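The Pause Before the Bottle

At Skellilden, the software has a habit of thinking things over. Give Praltari, the planner that runs the lab's two arms, a simple errand and it will weigh its options like a man ordering lunch on somebody else's card. Speed was never the hard part. The motors can hurry well enough to turn a wrist camera's view of the table to soup.
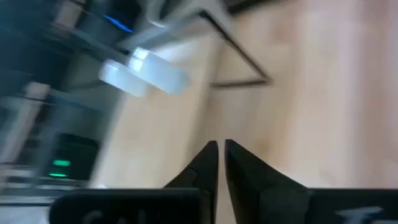

ROBOTICS / SOFTWARE

Blur is the planner's oldest enemy. An early version trusted every picture it got, including the bad ones, and reached with great confidence for places where nothing was. The cure, written in July, is a small filter called Masri that scores each image and throws out the smears. Of 94 test reaches, it spoiled two by throwing out everything and leaving the arm to sulk.

The other problem is manners. Two arms over one table need to agree on who goes first, and Praltari settles it by lending out the air in small blocks. An arm asks for 16 blocks, gets them, moves, and hands them back. The first draft forgot the handing back — a very polite deadlock followed.

Bottles and vials at the far edge make the bargaining harder, being small, pale and close together. 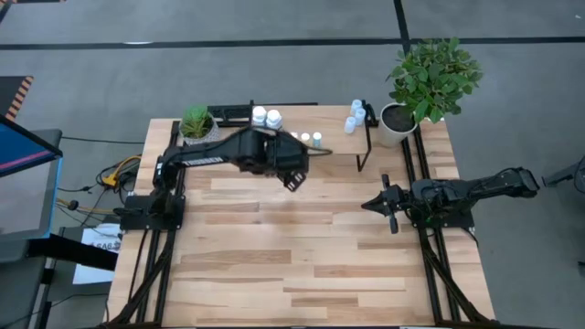 Why not let one planner steer both arms as a single machine?

Gandberg, the lab's older system, did exactly that. Its plans were lovely and took so long to compute that people went for coffee. Praltari's are uglier, but they arrive while someone is still in the room.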